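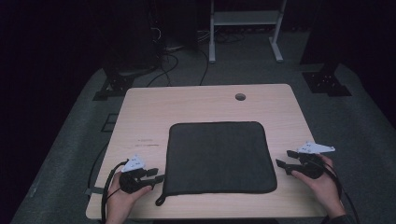
Week three of the robotics club project and we have finally settled on a task. We are doing the square pad. It has to be picked up by the edge, folded once and put back down on the desk, and everyone has to do it the same way so that the recordings can be used together.

Amra Begović wanted to start with tea towels, and we did try one in April, but a thin towel slides about and the fingers kept closing on nothing. The pad is thicker and has a raised edge to get hold of. It also has a loop on one corner, so you can tell which way round it is meant to go.

You hold one gripper in each hand and work with those instead of your fingers. I thought I would pick it up quickly. My first evening I managed 20 folds, and 3 of those were good enough to keep. The left hand is my problem. I bring it in too high and push the pad along the desk before I have got a grip on it. Godelieve Mertens suggested resting both grippers on the wood before each go and counting to two, and I have done that ever since.

The other thing we had to learn was to keep the white markers on top in view. If you roll your wrist over, the tracking drops out and that take is no use. Amra made us all practise with nothing on the desk first, which was dull but did help.

We now have 97 takes saved. Godelieve went through them at home and threw out anything with a pause in the middle or where somebody had started talking and stopped moving. That left 65. I had expected to lose more.

The club at Sidell is doing the same sort of thing with plastic cups, and we are both showing our work at the Lardale open evening on 16th July. Their folder names make no sense to me, so if we do swap recordings someone will have to sit down and rename the lot. Ours go by initials and take number - mine are the ones with the gaps in.

Next session we are turning the pad so the loop is at the back. I also need to bring a longer extension lead and give the spare key back to Amra.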